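Black knits, one more time

I have been putting off the knitwear shelf since March. It holds every sweater I own that is black or close to it, and over the winter they had turned into one solid block. I finally pulled the whole thing out after lunch and put it on the bed.

The first job was separating the ribbed ones from the plain ones. Ribbed knit behaves differently. It pulls in when it's new, then after a few years the hem starts to flare and the cuffs stop holding on your wrists. My oldest one came from the Undine outlet for 16 dollars and the cuffs are done for. I kept it anyway for yard work.

Next was the lint. Black shows everything, and a sticky roller only gets what's sitting on top. For fine ribs I use a soft clothes brush and go along the ridges, never across them. Pills come off with the small shaver – lowest setting, fabric held flat on the table. It took me two evenings to get through the pile.

Washing is cold water, inside out, with a capful of the Trurnlow wool wash. I've tried the expensive stuff and couldn't see a difference. No hangers afterward. A heavy rib will grow three inches on a hanger, and I have a tunic that proves it.

For folding, I do sleeves in, then thirds, with the thickest fold facing out. The heavy pieces go on the bottom. If a hem wants to roll up into a band I let it, because pressing it flat lasts one wearing at most.

Two went into the donation bag and one is waiting on a darning needle. I still want a long one with a wide, loose hem, and Prallotley has a pattern that calls for 200 grams of fingering weight in black. I may start it in the fall, when the light in the back room is better for dark yarn.
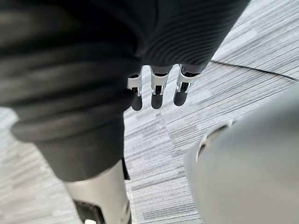
Fine ribbing in black, with a thick fold at the hem.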